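Flasier table-clearing package, second round of notes

The first post covered unpacking and the safety paperwork, so I will skip both. This one is about whether the Flasier package does the job it is sold for, which is picking small items off furniture in a room that was not designed with a robot in mind.

For anyone joining late, Flasier is a software and setup service. You supply the two-armed robot, they supply the task library, a calibration routine and a technician for the first day. Ours was Kirsty Yule, who works for the reseller, Grunero. The license tier I have is limited to 200 task runs a month, and a run that you abort in the first minute still counts as one. I raised this in October and was told it is under review.

I moved the trial out of the workshop and into a high-rise living room. The workshop bench is matte gray and evenly lit, and everything works on it. The living room has a polished table with a gold trim band, a wall of windows, and a chaise lounge directly behind the table in a busy patterned fabric. A bottle on its side is a reasonable first target: it is light, it can roll, and clear plastic gives depth sensing very little to work with.
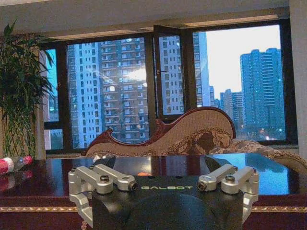
Calibration

The wrist camera and the head camera are calibrated separately, then against each other. Flasier's guide gives 39 minutes for the full procedure. My first attempt took 60, most of it spent repeating the wrist step after I had put the printed target down in a patch of window glare. The software rejects a bad capture, which is good, but the message says only "quality low" and does not say which of the two cameras failed. You have to open the log to find out.

Once calibrated, the setup held through a full session with no drift that I could measure. The old Jestadik package needed a recheck every time the arms were parked.

Grasp planning

The planner takes a target either from a typed label or from a click on the head view. Clicking is more dependable. Typed labels worked for "bottle" and were a coin toss for anything small and crumpled. On glossy tops there is a second problem, namely that the reflection of an object can be proposed as a candidate of its own. There is a setting called surface rejection, off by default, that removes most of these. Turn it on before you do anything else.

Approach height is the other default I would change. It ships at 80 mm above the detected surface, and with a sofa back close behind the table the planner then picks some very long routes for the elbow. Lowering it shortened them. Two-arm mode assigns each target to the nearer arm and leaves the other one holding position, so you do not get any real time savings from having both. The data sheet is vague on this point.
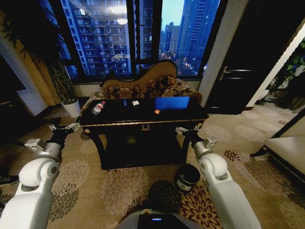
Does the package include the grippers?
The base license is software and setup only. Grippers are bought with the robot or separately, and Flasier will load a profile for any two-finger model on its supported list.

Cost is harder to judge. The Rankin bundle is cheaper up front but charges for each new task, and its log format is closed. Flasier lets you export everything as plain text. For a small shop that wants to find out why a grasp failed, I would pay the difference. If you only ever run one task on one table, I would not.

Next on the list is the drawer routine, once the update is out.

Posted 2023-11-13
14 shares | 3 comments

dmoss_controls
Is surface rejection saved with the task or with the robot? On my install it goes back to off after every update.

Pell
We had the same "quality low" message for two days. Dirty lens cover on the wrist.

T. Arkwell
Could you post the elbow route before and after you changed the approach height? We have a wall close behind our table and see the same long swings.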